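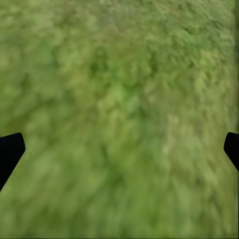
Green grass, the one thing every goalkeeper gets to know up close.

Ask anyone who stood on the terraces at Polley when Nahom Hailu was in goal and they'll tell you about the penalty he saved with his knee. Ask Nahom, and he'll tell you about the van.

"I was earning good money for once in my life," he says, pouring us both more coffee, "and I thought, well, a footballer ought to have a vehicle." So one Monday, straight after training, he went to see a man behind the fish market who had a bread van for sale at $455, engine included. It was the "engine included" that should have warned him, he says now, laughing so hard he has to put the pot down.

The van did have an engine. What it lacked was reverse, and Nahom drove it for nearly 6 months going forward only, planning his trips to the ground so he'd never have to back out of anything (his teammate Tamer Kassab once helped push it out of a dead end in his dress shoes, on the way to a wedding, and still brings it up).

He sold it in the end to the club's kit man, Imad Harb, who knew all about the gearbox and wanted it anyway. Imad got 11 years out of it. Nahom is still a bit sore about that!

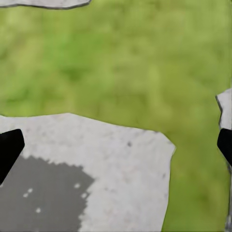 Pale stone set among the grass.

These days he coaches the under-elevens at Wadow, two evenings a week, and takes the bus. His wife would like him to drive again. He's thinking it over, and there's a little hatchback down the road in Daher he has walked past a few times, slowly, looking at the tires.

Related
Lina Zoubi on the goal she wishes she'd missed
5 club suppers we still dream about
Prudurik's oldest season ticket holder

Comments

Ismail A.: I rode in that van. The back smelled of rolls the whole time, lovely.

northstand: It was his shin, not his knee. I was there.

Marta: Buy the hatchback, Nahom!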